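Your planner should be allowed to say no

I've been writing tabletop manipulation software for long enough that I have opinions about YAML, so take this as coming from a slightly damaged person. But I want to make a case for something unfashionable. I think the piece of software that sits between "here is what I want" and "here is how the joints move" should refuse to do things a lot more often than it does. Loudly. With a reason attached.

It started with a log file in August. I was running the stack we call Gakwood, our home-grown planning layer (named after a typo, don't ask), on a plain pushing task. You give it a sentence, something like "put the red star next to the blue cube," and it comes back with a string of little pushes. I left it going overnight: 1011 episodes. In the morning the dashboard was a lovely calm green, and I made coffee and felt pretty good about myself.

Then I read the log properly. In 325 of those episodes the planner had been handed a goal it couldn't meet under the rules we'd given it, and it had quietly met some other goal instead. Ask for a block behind another block where there wasn't enough room? It put it beside. Ask for a gap of a certain size that would've shoved a neighbor out of place? Smaller gap, done, green tick. Every one of those was counted as a success, because success was measured against the goal the planner ended up with. Who wrote it that way? I did! Two years earlier, in a function with the word "relax" in its name, and I remember being proud of it.

The thing is, relaxing a goal is a totally reasonable trick. If you never do it you get a robot that gives up because something is a hair out of position, and you'll hate that robot. I've used one. The early version of Quiroga, the solver we had before this, would throw an infeasible error if you looked at it wrong, and we all got so sick of it that we wrapped the call in a retry loop with looser and looser tolerances. I'm pretty sure half the labs and small shops out there have that same retry loop somewhere. It's the duct tape of motion planning.

My complaint is about where the loosening happens and who gets to hear about it. When it's buried three calls deep, the person at the top thinks they have a system that understands "next to." What they have is a system that understands "next to, or whatever." And then they train a policy on the output, or they write a paper about it, or they sell it to somebody, and the "or whatever" goes along for the ride.

Pushing makes this worse than picking does, by the way. When you grasp something and it goes wrong, it usually goes wrong in a way you can catch: the fingers close too far, the force reading is off, you know you've got nothing. A push almost always does something. You move the tool, the block moves, some number goes down, and the controller is happy. Round things roll off to one side, and pointy things catch a corner and spin, so the answer you get is rarely garbage. It's close. Close is so much harder to notice than garbage.

So I changed how Gakwood talks. There's a check before anything moves now, and it has three ways to answer. Yes, I can do that. Yes, but only if you let me change this one thing, and the thing is spelled out. Or no, and the first constraint that broke. The check isn't clever. It's geometry plus a short rollout in the simulator, 300 lines of code if you leave out the tests, and it adds a 400 millisecond wait on the machine I've got. People complained about the wait. I complained about the wait! It's really annoying when you're used to the arm setting off the moment you hit return.

What changed my mind was how the sentences got better. Ours, I mean, the ones we typed. When a planner always says yes, you get sloppy with it, the way you do with a friend who agrees with everything. Once it started answering back, we had to figure out what we meant.
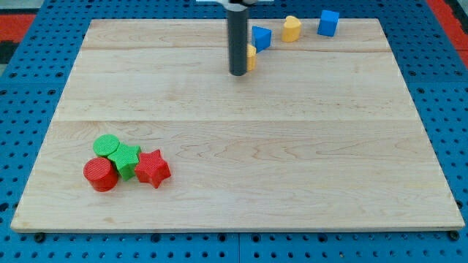 Take the word "line." We had instructions in the set like "make a line with the blue cube at the right end," and I'd have sworn there was no trouble there. Well, how straight? Do the centers line up, or the front edges? Does a heart have a front edge? Does the order of the others matter? The old version picked an answer to all of those and never mentioned it. The new one came back with "line tolerance not given, default would be used, confirm?" and I sat there being irritated at a perfectly good question.

"Group" was even worse. I think of a group as things that are touching, or nearly. A coworker thinks of a group as anything you could draw a circle around without catching something else. We'd both been labeling goals for months. Guess how many of our disagreements had been soaked up by the relax function? I can't tell you, and that's sort of my whole point, the log didn't keep them.

The usual pushback is that a big enough learned model makes all of this go away. It'll just know what people mean by a line. Maybe! I use those models every day and I like them a lot. We run one called Funetti on the perception side and it's better at finding star-shaped blocks than I am before lunch. But a model that's great at guessing what you mean is the very thing I'd want a refusal path on. The better it guesses, the less often you look, and I know how often I looked when the dashboard was green.

The other pushback is that customers don't want a machine that argues. I've got more sympathy for that one. The folks at Fliretby, who run an older build of ours for sorting trays, asked me flat out for a switch to turn the questions off. I gave them one. It's there in the config, it defaults to on, and when it's off every loosened goal still gets written to the log with the original next to it – that part doesn't have a switch, and we went back and forth on it for a good while before they let it go.

If you've got one of those retry loops in your own code, go add one print statement to it tonight. Just the goal that came in and the goal that went out. Leave it running and read it over breakfast.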